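Saturday was bin day at our place, and for once I got the jump on it. After last month's item on food scraps, a few of you wrote in asking what I use at home. An old bucket, that's what! Mine lives on a little wooden stool near the kitchen door, mostly to save my back when I'm peeling things at the table.
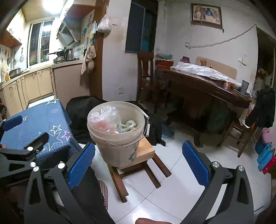
**Yolanda Segura**
*Household Notes, Cakari Neighbourhood Newsletter*

I love a bucket with a handle. You can carry it out to the garden in one go, and the lettering on mine has faded so much I've stopped minding what it used to say. The greens go to Olga Villanueva's compost (number 43, side gate, she's happy to take yours too), so I try to fish them out before the wrappers pile in. I try, anyway.

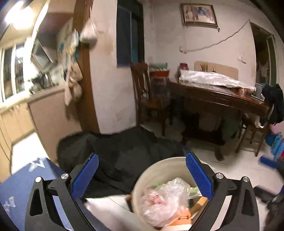

Sorting is still my weak spot. Julián reckons I should keep 2 buckets going, and he's probably right, but then where would the second one live? Cardboard is the worst of it. There's a bit of tan cardboard down the side of the bucket next to a scrunched-up plastic bag, and that should have gone straight in the recycling. Hartmut Fuchs has offered to bring a spare bucket over, so I might give in. If you've got a system that works in a small kitchen, drop me a note before the December issue!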